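Washing and Drying Baseball Pants and Undershirts

Infield clay is iron-rich and sets when heated. Let mud dry fully, then knock it off with a stiff brush before any water touches the fabric. Sort by fabric weight and empty the back pockets.

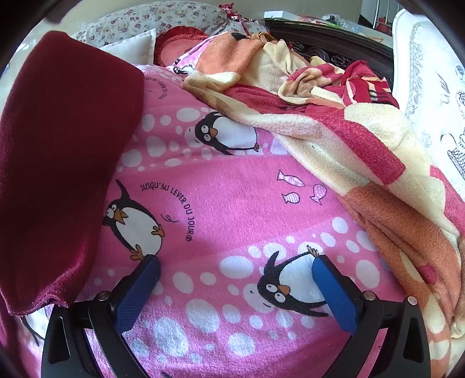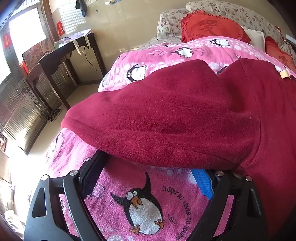
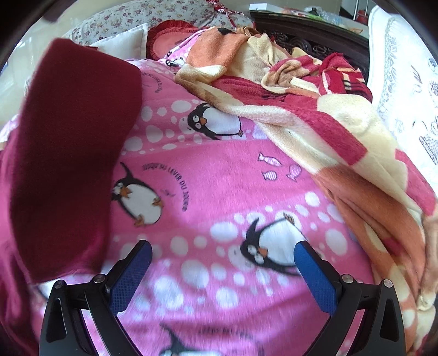 Pink penguin print on the bed, with a dark red fleece in the second photo.

Pants: rinse from the inside with cold water. Work detergent into the knees and seat and leave it for 30 minutes. Hot water comes last, if at all. Chlorine bleach yellows polyester and fixes rust stains, so use an oxygen product.

Undershirts: turn inside out, wash cold, no softener – it coats the fibers and holds odor. For stubborn odor, soak 60 minutes in white vinegar and water.

Caps: hand wash only. Dry over a bowl of the right diameter.

Drying: line dry. If a dryer is needed before a Saturday game, 10 minutes on low, then hang by the waistband.

Page maintained by Annelies Kuipers, Jenmont equipment room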